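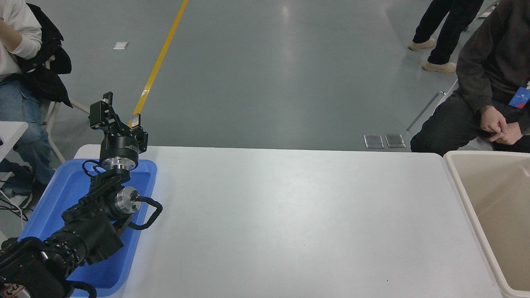 Question posée par Judit Magyar, un mardi d'octobre
Rubrique : Bras et préhenseurs > Pannes et sécurité
Vue 900 fois - 3 réponses

Le bras perd la liaison avec le poignet et retombe d'un coup. Câble, alimentation ou logiciel ?

Bonjour à toutes et à tous,

Je lis ce site depuis longtemps sans jamais avoir osé y écrire, alors merci d'avance pour votre patience, je risque d'être un peu longue ! Je m'occupe avec deux collègues d'un petit bras articulé de table, un Jastham, monté avec une pince parallèle à deux doigts. Nous lui faisons ranger des pièces d'un bac à l'autre, rien de bien méchant, et pendant tout l'été il a travaillé comme un ange.

Depuis la rentrée, il nous fait une chose très désagréable. En plein mouvement, le contrôleur (un Asimby) annonce une perte de communication avec les deux derniers moteurs, ceux du poignet et de la pince. Une fraction de seconde plus tard il coupe le couple partout, et le bras tombe. Il ne descend pas, il tombe vraiment, avec un bruit qui fait sursauter tout le monde dans la salle. La semaine dernière, une collègue avait la main à côté du bac, elle s'en tire avec un bleu sur le pouce et une belle frayeur. Nous avons arrêté les essais en attendant d'y voir clair.

Ce que j'ai relevé dans le journal : 14 coupures en deux jours, toujours avec le même message (« délai dépassé, identifiants 5 et 6 »). J'ai l'impression que cela arrive surtout quand l'épaule revient du côté gauche et que la pince est haute, mais je me méfie de mes impressions. Si je redémarre, tout repart comme si de rien n'était, parfois pour une matinée entière.

Ce que j'ai déjà essayé :
remplacer l'alimentation par celle de notre autre poste, aucun changement ;
réinstaller la version précédente du logiciel, aucun changement ;
baisser la vitesse de moitié. Là, il y a eu moins de coupures, mais il y en a eu quand même.

Un collègue est persuadé que c'est un moteur qui chauffe et voudrait commander un poignet neuf. Avant de dépenser cet argent, j'aimerais bien avoir votre avis. Et deuxième question, qui m'inquiète davantage : est-il normal qu'une simple erreur de communication fasse tomber le bras ?

Merci mille fois,
Judit

3 réponses

Réponse de Tournevis56
Salut, moi j'ai eu pareil, c'était l'alim. Prends-en une plus grosse.

Commentaire de Judit Magyar : Merci Tournevis56 ! Je l'ai déjà échangée contre celle de l'autre poste, où elle fait tourner le même bras sans souci, mais je garde l'idée si le reste ne donne rien.

Réponse de Basile_atelier (réponse acceptée)
Bonjour Judit, et bienvenue. Votre message est très clair et le détail sur l'épaule à gauche est précieux, ne vous en méfiez pas trop.

Je parierais volontiers sur le câble. Regardez sur votre photo celui qui fait une boucle à côté de l'actionneur au capot argenté : il part vers la droite et redescend le long du bras en formant une sorte de crochet, juste au-dessus du rebord du bac bleu. Une boucle libre à cet endroit, c'est une invitation à accrocher. Je ne peux évidemment pas affirmer d'ici qu'elle accroche, ni que c'est bien elle qui porte la liaison du poignet, mais c'est par là que je commencerais. Il y a un deuxième câble qui sort près de l'embase et qui passe sur le rebord du bac, en bas. Celui-là aussi, je le sortirais de là.

Voici comment je m'y prendrais, tranquillement :

Coupez l'alimentation en soutenant le bras à la main (vous savez maintenant pourquoi !). Bras hors tension, amenez-le lentement dans la position où il coupe le plus souvent, en regardant uniquement les câbles. S'il y en a un qui se tend ou qui frotte, vous le verrez tout de suite.

Débranchez ensuite le connecteur côté poignet et regardez les broches avec une bonne lampe. Chez nous, sur un modèle voisin, un des contacts avait reculé de presque rien dans son boîtier. À l'œil nu, il semblait parfait. Un collègue l'a trouvé en tirant doucement sur chaque fil.

Enfin, un test un peu bête et très efficace : remettez sous tension, bras posé, couple coupé, lancez une simple lecture en boucle des identifiants 5 et 6, et remuez le câble du bout des doigts, petit morceau par petit morceau. Si les erreurs apparaissent quand vous touchez un endroit précis, vous pouvez oublier le poignet neuf. Un moteur qui chauffe donnerait d'ailleurs plutôt une alerte de température avant de se taire, et deux moteurs qui se taisent ensemble, cela ressemble beaucoup à un fil commun.

Pour la réparation, changez le câble complet, ne ressoudez pas au milieu. Laissez du mou à chaque articulation mais tenez-le contre le segment entre deux articulations, avec de la bande auto-agrippante (les colliers en plastique trop serrés finissent par couper la gaine, je l'ai appris à mes dépens). Et si vous le pouvez, écartez le bac, car le bras est vraiment au-dessus.

Tenez-nous au courant !

Commentaire de Judit Magyar : Basile, vous êtes formidable ! C'était bien le câble de la boucle. À la lecture en boucle, j'ai eu 23 erreurs en une minute dès que je le pliais près du connecteur, et plus une seule quand je le laissais en paix. Nous avons monté un câble Venckus un peu plus long, fixé comme vous le dites. Pas une coupure depuis trois jours, je croise les doigts. Le collègue boude un peu pour son poignet neuf.

Réponse de mh_stunorbridge
Bonjour, je complète sur la deuxième question, qui me paraît plus importante que la première, même une fois la panne réparée.

Oui, c'est courant : beaucoup de petits bras n'ont pas de frein, et quand on coupe le couple il ne reste que les frottements pour les retenir. Chez nous à Stunorbridge nous avons donc séparé deux cas. Sur perte de communication avec un moteur, les moteurs encore joignables gardent leur position, puis le bras descend lentement vers une pose de repos choisie d'avance. Sur arrêt d'urgence, en revanche, on coupe tout, et on accepte qu'il tombe. Vérifiez si votre contrôleur permet de régler le premier cas - il y a souvent une option dans les réactions aux défauts, réglée par défaut sur la coupure générale.

Et puis il y a les gens. Je vois deux personnes assises tout près de la table, l'une d'elles les mains jointes juste devant les genoux. Pour discuter, très bien. Pendant les mouvements, je reculerais les chaises, et je fixerais une règle simple pour les mains : on n'approche pas du bac tant que le bras n'est pas en pose de repos. Prévoyez aussi une mousse sous la pose basse, votre pince vous remerciera.

Commentaire de Judit Magyar : Merci beaucoup, l'option existe, elle était bien cachée au fond d'un sous-menu ! Nous la testons demain, pince démontée et mousse dessous. Savez-vous si la descente lente fonctionne encore quand c'est le moteur de l'épaule qui ne répond plus ?

Commentaire de mh_stunorbridge : Non, dans ce cas il tombera quand même. D'où la règle pour les mains.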